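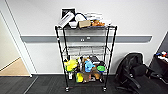 Our visit to the Storkwood lab in April covered the perception and planning side of their shelf clearing work. Davoud Azimi, who maintains the planner, took us through the software before lunch. Noémie Simard covered calibration and logging in the afternoon. Two of us went, and these notes are for those who stayed home.

The stack has three parts. Perrin handles perception: it takes the head camera stream, segments objects and fits the shelf planes. Irum is the planner. Drilik is the replay and labelling tool, and most of our questions ended up there.

Wire shelving is a poor surface for depth sensing. The grid returns a partial plane with holes, and the wall shows through the gaps. Perrin used to merge the two, which put the middle shelf of the cart some distance back into the wall. The current version finds the posts first, then looks for shelf edges between them. An empty tier is now reported as a free surface, with a confidence value attached.
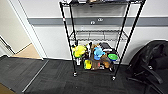
The edge fit needs both front posts in view. If the head tilts down far enough to lose most of the top tier, Perrin keeps the last good estimate and ages it out after 15 frames. Davoud would like to replace this with a proper map of the cart, but the casters mean it can't be treated as fixed furniture.

Soft toys are the other weak point. They touch and overlap, and the segmenter tends to join neighbours of similar colour. Irum deals with this by asking for a second view before it commits to a grasp. The planning budget is 300 ms per view, and the logs we were shown had a median of 270 ms on the lab's desktop machine.
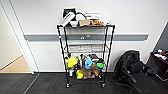 Manipulation Software Group — Trip Notes

Drilik is the part we could use soonest. It steps through a recording with the masks, the shelf model and the planner's candidate list on one time axis. You can change a threshold and rerun from any point without touching the robot. Exports are plain files, one folder per run.

Noémie was frank about the gaps. Labels do not carry over when a run is split, and the viewer slows down badly on long recordings. She also keeps camera calibration in a separate repository, so an old run can be replayed against the wrong values. A version check is planned.
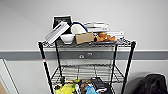

Follow-up

Davoud will send the post detector with its test recordings. We should try it on our own racks, which have solid shelves and thicker uprights.

Noémie asked for our log format so she can write an importer for Drilik. I have said yes — someone needs to clean up the field names first.

Open question for Irum: what it does when the second view disagrees with the first. We ran out of time before getting to it.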